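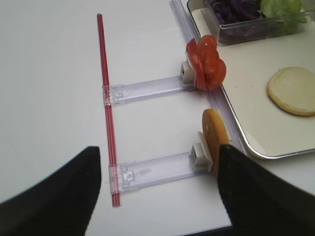
*Wrist cam, left side of the table. Tomato in the upper holder.*

# hallum-sandwich

Demos for the sandwich task, teleop, collected at the Hallum bench. README is a work in progress – written between sessions, will tidy later. Read "Known problems" before you train on anything.

## What's in it

- 1,000 episodes, one assembly attempt each
- 30 fps, all cameras
- wrist video, fixed overview video, joint positions, gripper opening, operator commands
- one text instruction per episode
- success label (see below, it's not just yes/no)

Typical episode is roughly 35 seconds. Some much longer. We did not trim the long ones.

## Task

Operator gets an instruction, builds a sandwich on the tray. Ingredients on both sides plus the greens container at the far end. Order matters. "Lettuce before tomato" and "tomato before lettuce" are different tasks and are stored as different tasks – please don't merge them, Declercq's loader does this by default if you leave `group_by_ingredient` on.

Slices are stored on edge in clear holders. We tried flat stacks first (Primari layout, old branch). Picking the top slice off a flat stack was miserable, two came up half the time. On edge the fingers can go either side.
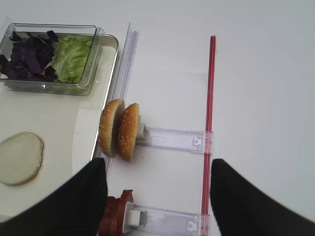 *Bun halves upright in the upper holder, right-hand side.*

Holder positions: same nominal layout for the whole set, but everything gets nudged. We put it back by eye between episodes. That's on purpose, sort of. A policy that only works with holders in the exact spot is no use to us.

## Folder layout

```
hallum-sandwich/
 episodes/
 ep_XXXX/
 wrist/
 overview/
 state.parquet
 meta.json
 splits/
 calib/
```

`meta.json` has instruction, operator code, label, notes. Notes are free text, mixed quality. Sometimes just "ok".

## Labels

- `full` – instruction done, in order
- `recovered` – done, but with a drop or a second try on the way
- `partial` – stopped early, or wrong order
- `reset` – operator gave up, tray cleared

Use `recovered`. Seriously. First baseline was trained on `full` only and it froze as soon as a bun went somewhere it hadn't seen. Adding the messy ones back helped more than any change to the model.

Two rules for labeling. Greens count as placed if most of the leaf is on the bun. A slice touching the tray counts as a drop even if it ends up in the sandwich. Anything else goes in the notes and we argue about it afterwards.

## How we collect

1. Load holders. Fill greens.
2. Read the instruction out loud, then start recording. Not the other way round – early clips have ten seconds of nothing at the start.
3. Arms home.
4. Go. Don't rush the approach, jerky approaches are the worst thing to learn from.
5. Stop recording *before* reaching in to reset.
6. Label right away. Not at the end of the day.

Partial starts are fine as well. Some episodes begin with an ingredient already down on the tray, so the policy sees the middle of the task and not only the beginning.

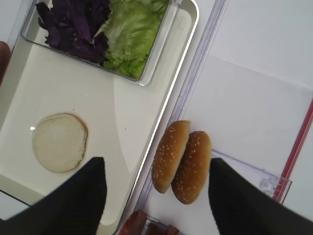

Partial starts carry `start: mid` in the metadata. If you only want complete assemblies filter on `start: clean`. The instruction text is the full one in both cases, which confuses people, so: the text describes the finished sandwich, not what's left to do.

Operators swap after 30 episodes. People get sloppy past that, you can see it in the gripper trace – squeezing harder, closing early. Bread does not survive it.

## Known problems

- 9 episodes have a frozen wrist stream. Listed in `splits/exclude.txt`. Still in the folder because the state data is good.
- Clear plastic. Depth is junk on the rails and holders, don't bother. We dropped depth from the release.
- Greens are deformable and never the same twice. Grasp success on lettuce is the lowest of all the ingredients.
- The gripper often hides the slice just before contact. Use the overview camera too.
- White balance drifted in the December batch. Not corected.
- Gripper opening is in raw units in the first batch, mm in the rest. Conversion in `calib/`.

## Splits

Split by session, not by episode. Random splits leak badly, neighboring episodes share the same food and nearly the same holder placement. The val numbers look great and mean nothing.

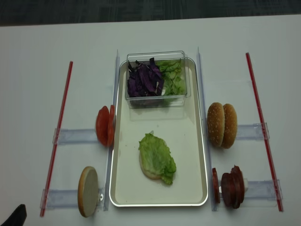
Ruben Visser asked if we could hold out an instruction order as well, so val has at least one sequence the policy has never seen built. Fair point. Added as `splits/order_heldout.json`. Scores drop a lot on it, and we report both now.

## Todo

- rerun baseline on the Firkus box with the new split
- clean up the notes field
- convert old gripper units for good instead of at load time
- more lettuce. alot more lettuce
- second pass on `partial`, some of those should be `recovered`

Questions or bad episodes: open an issue with the episode number and the frame it goes wrong. "Looks off" is hard to work with.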